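About Gular

Gular is a small company that makes apps for people who play board games and video games. Our main product is Lacroix, a game lending and library app for Android and iOS. We also run the servers behind it and answer the support mail ourselves.

How we started

Rosine Rey wrote the first version of Lacroix to keep track of her own shelf. She had 400 games, a good share of them were out on loan at any given time, and the spreadsheet she used for this did not work well on a phone. A few people in her gaming group in Busville asked for copies. Then a store in town asked if the app could handle a lending shelf with more than one person checking things in and out. It could not, so she rewrote it. The rewrite was finished in June and is the base of what we ship today.

Rosine still runs the company and still does most of the work on the Android side.

What Lacroix does

You add your games by scanning the bar code or by typing the name. The app keeps a list of what you own, who has it, and when it is due back. Borrowers get a reminder two days before the due date. You can change that to any number of days, or turn it off.

Groups and stores can share one library. Each library has owners, who can add and remove games, and members, who can only borrow. Waiting lists work first come, first served. We tried a points system for a while and took it out again after members told us they did not understand where they stood in line.

At last count there were 2,447 shared libraries on the service. Most of them are small groups of friends. The rest are stores, schools, and clubs.

Your data

Lacroix does not post to social networks and does not read your contacts. When you invite someone to a library, you type in their email address, and we use it to send that one invitation. Your borrowing history can be seen by you and by the owners of the library you borrowed from. Other members see only whether a game is in or out.

You can export your whole list as a plain text file from the Settings screen, on free and paid accounts alike. If you close your account, your personal history is deleted from our servers. The libraries you own are passed to another owner if there is one, and deleted if there isn't.

How we make money

Personal accounts are free. Shared libraries are free for up to 33 members, and larger ones pay a monthly fee. There are no ads in the app and we do not sell lists of what people own or play. We have been asked to a few times.

Where we work

Our office is on the second floor of a former print shop in Busville, a short walk from the bus station. We moved in from Rosine's garage when the servers got too loud for the house. We have one long room for development, one small one for calls, and a kitchen we share with the dentist next door.
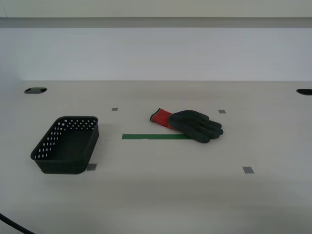 Support is handled from the same office between 9 a.m. and 5 p.m. Last year we answered 2,608 support messages. The most common question was how to merge two copies of the same game, so there is now a Merge button on the game page - hold down on a title and it shows up in the menu.

What we are working on

The next release is called Gresitz. It adds an offline mode, so a store with poor reception can check games out and have everything sync later. It also adds a missing pieces note for each game, which club owners have wanted for a long time. Testing is open to anyone with a shared library. Go to Settings, then Early Versions, and turn on Gresitz. Please back up your list first.

A web version is planned after that. We do not have a date for it.

Contact

The quickest way to reach us is the Help screen in the app, which sends us your app version along with your message. Stores and schools that want to set up a large library can ask for a call through the same screen - choose "Shared library" as the topic.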